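Housekeeping for Offices and Small Rooms
Handout 3: Clearing the flat surfaces
Instructor: Darnell Sorensen
Tuesday section, Tumville Adult Education, Room 86

Read this before class. Last term I asked who had read it and got a very warm silence.
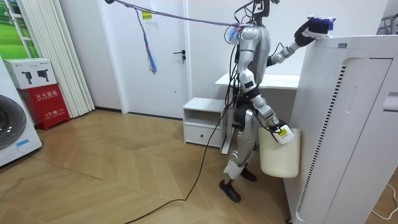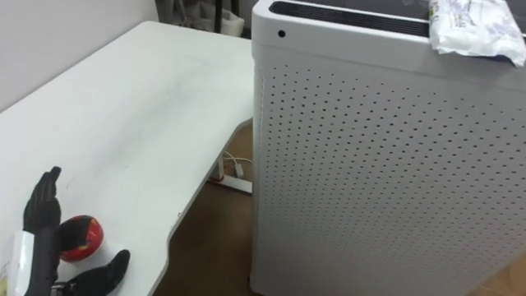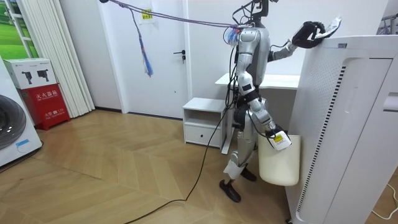
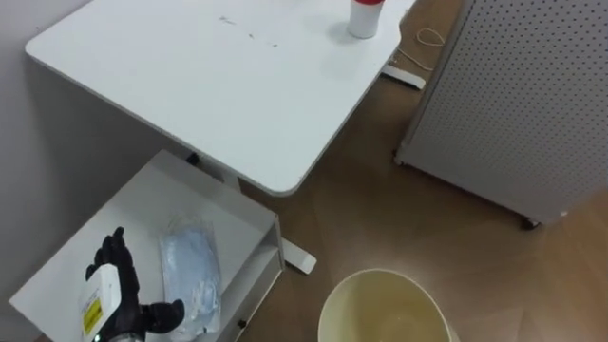 Fig. 3. Tops of things, with a desk in the second and fourth pictures and the tall white unit in the first and third.

1. The law of flat surfaces

Any level top at elbow height will be used as a shelf. Tall appliances are the worst, being too high to look at and just right for putting a wrapper on. In the third picture the wrapper is in hand, with the bin hanging right below the other one. Carry the bin to the mess. Walking each scrap across the room is exercise, and the gym is down the hall.

2. Desks

Clear first, wipe second. Both desktops in the figure have faint gray smudges toward the middle, the sort that survive a quick pass with a sleeve. Move the ball. Move the bottle with the red cap. Wiping around an object leaves a portrait of it.

3. Drawers

A drawer is a flat surface with a lid. The open one in the fourth picture has a clear plastic bag of light blue items in it, and clear bags are what I want from you: you can see what you own without unpacking it. Jhonatan Pacheco's essay on this, "The Opaque Bag and Its Victims," is in the Swanepoel reader, p. 744. It is better than its title.

4. Floors

Last, always. Pick up cables before sweeping.

For next week

Clear one surface at home and leave it alone for three days. Write down what lands on it and who denies putting it there. One page. I will not accept "the cat" again without a statement from the cat.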